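4.2 Opening and closing storage

Tidying a room depends on storage, and storage in most homes means drawers. We therefore treated the drawer as a chore in its own right. The controller was the one described by Kauppinen in the Guna report, with the grasp planner left unchanged and the Imgate force limits applied to the wrist.

Each attempt began with the drawer either fully closed or partly open. The arm had to find the handle, pull, release and withdraw without moving the outer housing. An attempt was scored as failed if the housing shifted by more than two grid cells, even when the drawer itself ended up open. We logged 1,175 attempts under four lighting conditions. Most failures came at the release step — the fingers caught on the handle and dragged the drawer partly shut again. Light housings made this worse, as there was little weight to resist a sideways pull.

The labour of resetting the workspace between attempts was done by hand and is not included in the cycle times.
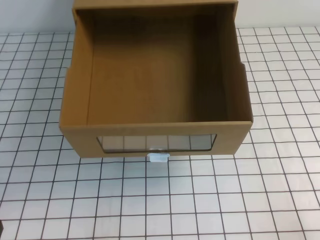 Figure 2. Cardboard drawer, pulled out from its housing, on the gridded work surface. The front panel has a clear plastic window and a white pull tab.

Can a machine be trusted to put things away in an ordinary home? At present only under supervision, and only with furniture it has been set up to handle. Behaviour on unfamiliar handles remains poor, and we return to it in Section 5.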